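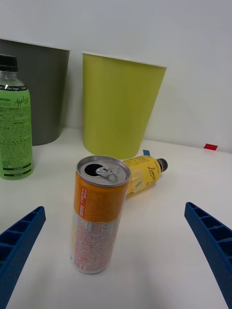 How do I stop sticky drips from gluing everything to the bottom of my recycling bin?

Empty each can and bottle over the sink, give it a quick swirl with leftover dishwater, and stand it upside down on the drainer before it goes in the bin.

That's the whole trick, and it took me an embarrassing number of years to get there. I used to run the hot tap for every single can, which was silly when there was a bowl of cloudy dishwater sitting right next to it. It doesn't have to sparkle! You just want the sugar out, that's what brings in the ants (ours come every June, like relatives).

My friend Lụa Tăng lines the drainer with an old dish towel so the drips don't run down the cabinet. I've copied her and the cabinet door has stopped going tacky.

Crushing cans

Check your local rules first. Some places want cans left whole so the sorting machines can tell what they are, and ours is one of them. If yours takes them flat, go ahead, but wear a shoe with a proper sole - I did it once in slippers and I'm not doing it again.

Caps on or off?

This changes from town to town too. We were told caps back on, so I squeeze the air out of the bottle first and screw the cap down while it's still squashed. It saves a surprising amount of room. If your program wants them off, keep a jar by the sink and tip it out when it's full.

Wiping up where the drinks were

Sugary rings come off a pale table easily enough if you catch them the same evening. Leave them overnight and you'll be scrubbing. Lay a warm wet cloth over the spot, go and do something else for two minutes, then wipe. For orange soda I add a little baking soda to the cloth and rub very gently.

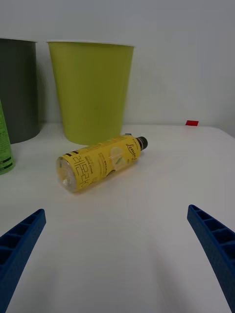 Picking bins that you'll really use

I've bought fancy ones with pedals and lids and hinged flaps, and the family ignored every one of them. What works in our house is two open bins side by side, close to where people finish their drinks. If you have to lift a lid, the can ends up on the counter. I wish I were joking.

Go for a smooth inside if you can. Ridges and seams hold on to gunk, and you'll be in there with an old toothbrush. A bin that's wider at the top is easier to rinse, too, and a spare one will nest inside it when you don't need it.

Labels fall off, so I gave up on those and went with colored tape. One color for cans, another for bottles, and even my youngest nephew gets it right most of the time.
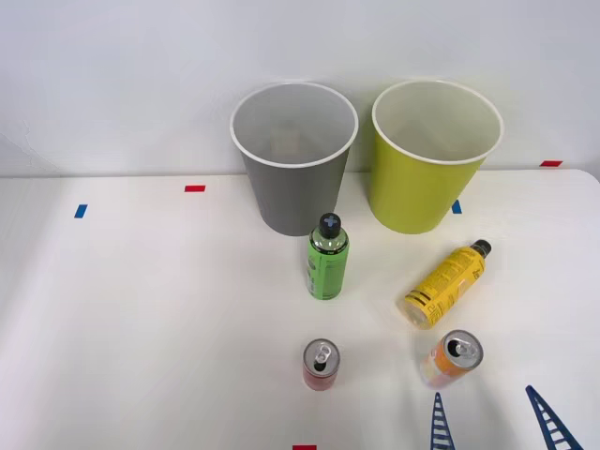 Tape does lift after a few washes, mind you. Dry the plastic really well before you stick it down, and round off the corners with scissors so there's no point to catch on your sleeve. If the old glue stays behind, a dab of cooking oil left on for a bit will loosen it, then wash with dish soap.

I rinse both bins on Saturdays, outside with the hose when it's warm and in the tub when it isn't. A splash of white vinegar takes care of the smell. Don't mix it with bleach, please, not even a drop. Then leave them tipped on their sides until they're dry all the way down, and put a sheet of newspaper in the bottom before they go back to work.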